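Gripper keeps missing or bumping small items on the worktop, is it the height?

Posted by benchtop_skandwood, May 29, 2022

I am building a small arm set-up at Skandwood, the shared workshop I belong to. The arm works over a kitchen-style top with a low clear plastic guard along the front and left edges. Picking up the towel is fine. Small hard things are the trouble. The fingers come down straight but often land on top of the thing instead of either side of it. I logged 276 tries and 67 of them ended that way. The controller is a Hodach, running the stock software.
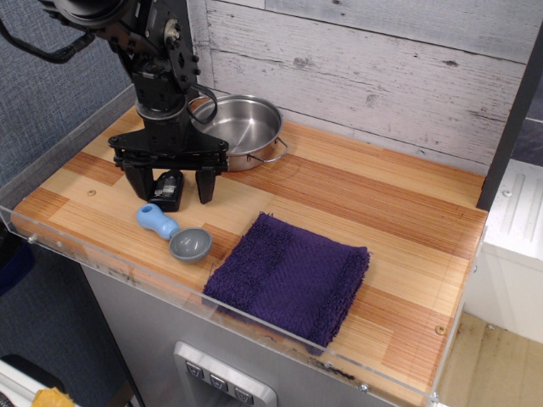
Fingers open over the small black item, pot and towel to the right.

I have redone the calibration 3 times and it is good for a while, then drifts. Is this a height problem or something else? I would like to sort it before August, when we have an open day.

Bastberg_shed

Check the cable before you touch the calibration again. If it hangs in a loop near the gripper it can pull on the wrist, and the pull changes as the arm turns. Mine was off by 2 mm on one side of the bench and fine on the other. Tie it back along the arm and leave enough slack for the full turn of the wrist. Then run the arm to the four corners of the top by hand and see if the loop goes tight or catches on anything.

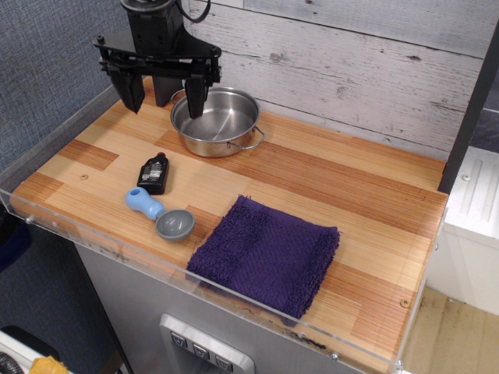 After that, do the calibration with the gripper fitted and the cable in its final place. I did mine with the cable off the first time and had to do it all again. Write down the finger position at each corner so you have something to compare with when it drifts. If the numbers are the same but it still misses, look at the bolts on the bracket plate. Mine had worked loose and I only found out by pushing the fingers sideways with the power off.

Also take the pot away while you test. A metal rim is a bad thing to hit when you are moving by hand.

alipour77

Could be the camera if you use one. Shiny pots gave me no end of bother.

benchtop_skandwood

Thanks both. The cable does pull at the back right corner. I have ordered some clips and will try the corner test once they are on.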